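Gripper notebook, Wednesday

Bench 2, start 9.40. Carrying on with the fingertip comparison for the Nundby job. Arm and controller are unchanged from the last entry. Only the fingers and the tip covering change between runs, so anything odd in the numbers should come from those.

What we need in the end: a two-finger set that picks up small screws from a flat white surface, holds them through a short move and lets go cleanly over a tray. The Gamolell gripper does the first part well enough with its own rubber tips, but it tends to keep hold of light parts after opening. The Adamczyk is better at release and worse at the pick.

Set-up

White board taped down on the bench, levelled at the corners. Overhead lights on, blind down. Wrist camera exposure fixed by hand, because auto kept hunting whenever the fingers came over the white. Screws are the small dark ones from the mixed tub, put down one at a time, any direction. Open width set to 15 mm before each approach. Dwell after closing 300 ms, then lift 100 mm, hold, move across, open.

Tip coverings to try today:
1. Bare plastic fingers
2. Gamolell rubber tips
3. Blue tape on its own
4. Blue tape with felt pads on the ends

Bare fingers

Poor. The screw rolls as soon as one finger touches before the other. If both arrive together it holds, but a small knock on the arm is enough to swing it round. Stopped early, no point filling a page with it. Release is fine, it just drops.

Rubber tips

Good pick, as before. Screws lying along the closing direction get caught by head and point and sometimes spring out sideways. One went under the bench and I haven't found it. On opening, the screw stayed on the left tip more often than I would like and had to be flicked off. Wiping the rubber with alcohol helped for a while and then it came back. Nithin Bhat thinks it is the tip material picking up oil from the tub. He is going to wash a batch of screws and we can run the rubber again with those.

Tape only

Mainly a control for number 4. Grip is somewhere between bare plastic and rubber. Tape creases where it goes round the taper and I could not get it flat on the second try either. Worth cutting a paper template before doing another pair. With the force turned up the edge of the tape starts to lift near the tip, so I left the force at the lower setting for the rest of the day.

One useful thing: the blue is much easier for the camera than black. The segmentation script found both fingers from the start with no changes to the thresholds. With the black ones I had to mask out the housing first, and it still mixed the fingers up with dark screws. Would keep the colour whatever we decide about the pads.

Tape and felt

The most promising of the four. The felt gives a little, so the two sides don't have to meet the screw at exactly the same moment. Angle of the screw in the grip still varies a lot from pick to pick. For the tray that doesn't matter. For feeding the Sarnarar driver it would matter a great deal, and we would need either a shaped tip or a second look with the camera after the pick.

Release is good. No sticking so far on the smooth part of the shank. Threads can catch in the fibres if the screw is pulled along the pad, so open fully before moving away, no sliding out.

Two things against it. The pads are fuzzy and won't stay the same shape for long, so the closing position will need checking more often than with rubber. And if they shed they will put fluff in the tray. Wiped the board at lunch and will look again at the end of a long run.
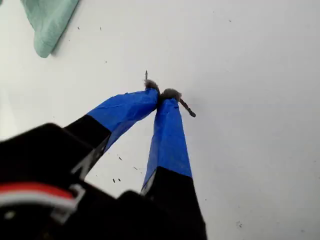
Settings to keep

Force: lower setting
Dwell: 300 ms
Lift: 100 mm
Open width: 15 mm
Camera exposure: fixed, same value as this morning (saved in the Nundby profile)
Fully open before retreat: yes, now in the script as default

Problems and loose ends

The controller dropped the gripper connection once at about half past two. Restarting the driver fixed it. Log saved. Same message as we had in May, so probably the cable at the wrist again.

Small bits of dirt on the board are being picked up as candidate parts when the area threshold is low. Raised it and they went away, but check it doesn't lose the shortest screws when they are standing on their heads.

Next

Run of 500 picks with tape and felt, pads changed only if they come off. Nithin to supply the washed screws for the rubber tips. Cut the tape template. Ask the workshop whether they can print the fingers in blue so we can drop the tape altogether. Order a spare wrist cable.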